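Stiff fabric hinges after re-gluing book covers
Bookbinding and paper repair
Posted by Fernanda Teixeira, 2024-12-06

I recased four old cloth hardcovers in May using Brostitz PVA straight from the bottle. 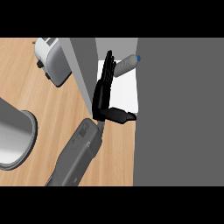
All four were fine for the first few months. Two of them now resist opening past 100 degrees, and the endpaper has started to lift in a line parallel to the spine. The other two open flat. Same glue, same mull, same press time (overnight, under a stack of bricks). The only difference I can identify is that the stiff pair have a heavier endpaper, and I may have put the glue on more generously with those.

Is this a glue problem or a measuring problem? Can the stiff ones be corrected without taking the text block out again? They are cookbooks and get used on a bench, so they need to stay open.

Olga Simões
Probably both, but check the measuring first.

The joint gap between the board and the spine piece should be 8 mm for a standard cloth case with boards of ordinary thickness. If you reused the original case and fitted heavier endpapers, the extra thickness has to go somewhere, and it goes into the joint. The endpaper is then pulled tight when the cover opens and it lifts at exactly the place you describe.

Grain direction is the second thing to check. Paper folds more easily along the grain than across it. If the grain of your heavy endpapers runs across the book, the sheet will fight the hinge every time. Bend an offcut gently both ways without creasing it. The direction with less resistance is parallel to the grain, and that fold should run head to tail.

On the glue: undiluted PVA is workable but it grabs quickly, and a thick coat in the joint dries into a solid strip. I thin mine with 20 per cent water for endpapers, or mix it with methyl cellulose if I want more time to position things. Brush from the centre out and keep it thin near the fold.

To correct the stiff pair without recasing:
Slide a thin palette knife under the lifted section only.
Scrape out loose glue. Do not force anything still attached.
Apply a small amount of thinned PVA with a fine brush.
Put waxed paper inside the joint, close the book, and set a knitting needle in each outer groove.
Press overnight.

This fixes the lifting. It will not add width to a joint that is too narrow. If the cover still stops at 100 degrees afterwards, the case has to come off.

calvo_jimen
just use wheat paste, never had this happen with wheat paste

Fernanda Teixeira
Grain is across on both of the stiff ones. I cut them that way to get two out of a sheet. The joint on the larger book measures 4 mm, so that one will be recased. I will try the knife and needle method on the smaller one, where the gap is closer to correct.

Olga Simões
With a 4 mm joint I would make a new case for it. Soaking old cloth off the boards tends to leave a tide mark, and you need wider cloth anyway.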